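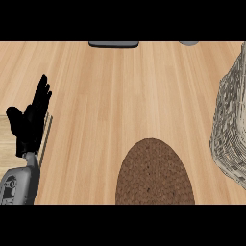 Simulated workspace, tabletop task, with the black hand at left and the oval mat at lower center.

Tiltbridge Student Robotics Club
Spring progress report to the Furukawa Fund
Prepared by Lacey Yeoman, club advisor

Work since the last report

The club has 13 members this term, up from nine in the fall. We meet on Thursday after school in the computer lab. The grant has paid for two desktop machines with graphics cards, both of which are set up and in use. The third machine in the original budget has not been ordered. We would like to wait until we know whether the students need it.

Most of the spring went into the simulated tabletop. Mayu Miyazaki and Haruto Tsuchiya built it, and the rest of the club now writes and tests arm motions in it. The table has a wood-grain surface and a brown oval mat on it. For the first task, the students have to bring the open hand from its start position on the left to a point over the mat, hold it there, and return. The second task adds an object to be picked up and set down on the mat.

The first task is finished. All of the student teams have a program that completes it, though the motions vary a good deal in quality. Two teams still have a jerk at the start of the return move, which comes from how they switch between stored positions.

The second task is behind schedule. The reaching part works. Grasping does not work reliably yet — the fingers close, but the object often slips out or gets pushed along the table before contact is made on both sides. Tsutomu Sugawara, our mentor from Dondon, spent two sessions with the students on contact settings and finger closing order. The last batch of test runs was better than the one before it, with seven good grasps. We had planned to be done with this by March.

Changes to the plan

We have dropped the two-arm task. It was in the proposal as a stretch goal, and the students voted to put the time into grasping. The written lesson notes will still be delivered, and Mayu has drafted the first part.

The Mernach regional meet has a simulation division this year and we have entered one team. Entries are judged on a recorded run plus a written log. The log has been a harder sell than the programming, so we now set aside the last part of each meeting for it.

Spending

Computers and cables came in slightly under budget. Nothing has been spent from the travel line. We ask permission to move part of the unused computer money to travel so that the full team can attend the meet — a revised budget sheet is attached.

Next steps

Finish the grasping task and freeze the code two weeks before the meet. Record the competition run. Complete the lesson notes and send them to the Fund with the final report. Shinji Tsuchiya will handle the meet paperwork and can answer questions about travel.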